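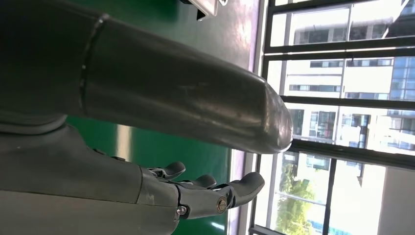 Open Day at Heiskanen

March 30, 2024
2 min read

Home | Diary | Garden | Older entries | About

Took the early bus to Karklow for the robot open day, which Ysaline had talked me into on the promise of pastry. The pastry was a bowl of mints.

Heiskanen has the upper floor, with big windows and one very green, very shiny surface that I took for modern art until I got close enough to see myself in it. They sent us in by groups of eight. Ours contained five people who knew what torque was, plus Ysaline, a boy eating crisps out of his sleeve, and me.

The hand is gray, with soft round fingertips, and much more polite-looking than I'd expected. There's a screw at the base of the longest finger with a brass-colored ring around it, like something off a good fountain pen. I liked that screw. I asked about it and got four minutes on joints.

Quentin Lacroix ran the demonstration. He said "in principle" a lot. The hand was supposed to pick up a sponge and pass it over, and it did, at the speed of my uncle signing a check. The sponge came to me. I said thank you to it, out loud, and the torque people looked at their shoes.

Second try it dropped the sponge. Quentin said this was useful data. I'm going to say that the next time I drop a plate.

Ysaline signed us both up for the Skiketti workshop in April without asking. Two evenings, bring your own laptop. Mine takes so long to start that I may need to switch it on now.

Missed the bus back, walked as far as Heststead, left heel rubbed raw. Soup, bed.

Comments (3)

marrowfat: Did they let you keep the sponge?

Ysaline A.: I said there MIGHT be pastry.

toller_j: We were in the group after yours. It dropped ours twice.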